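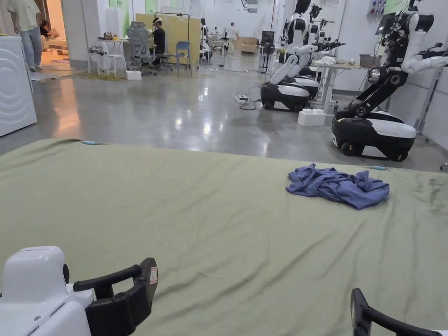
Why start a folding lesson from a heap instead of a flat garment?

Most garments reach you as a heap, and finding the hem or a shoulder is the slow part.

Handout 4: Folding surfaces and loose cloth

The textbook treats folding as a question of creases. I have my doubts. Its timing table comes from 288 folds, every one begun with the garment already spread out. Skimlow's leaflet claims a good surface cloth will save you almost 30 percent of your time, and doesn't say compared with what. Treat both numbers with suspicion until you have your own. 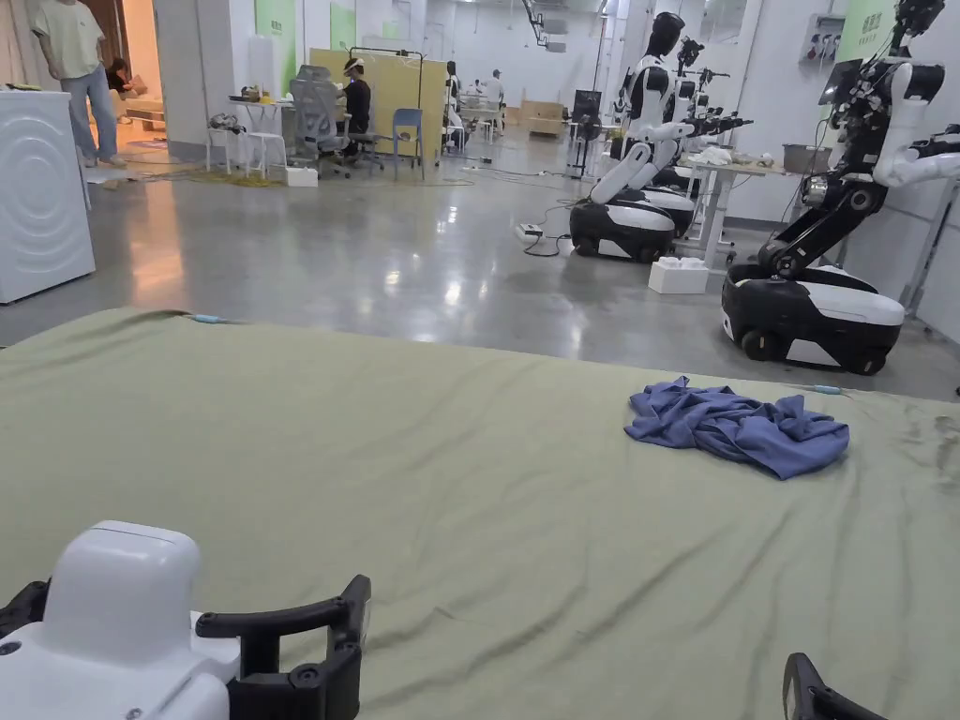 R. Stevens, Lecturer, Textile Care

A cover on the table is supposed to give some grip. Perhaps it does. It also wrinkles, and a wrinkled cover makes a poor guide for a straight edge. The green sheet has clips along its far edge and creases running across it all the same. Smooth yours before you judge your fold by eye.

A crumpled blue cloth on plain green is at least easy to find. Try the same thing on a patterned cover and see how long you hunt for the edge.

For next time:

Drop a T-shirt from waist height. Find two corners or two shoulders, lift, lay flat, fold. Repeat on a bare table. Write down both times, including the bad ones. Last year's group handed in 37 sheets without a single failed fold, and I didn't believe them.

Reading: Erkance, chapter on household linens. Skip the part on folding boards.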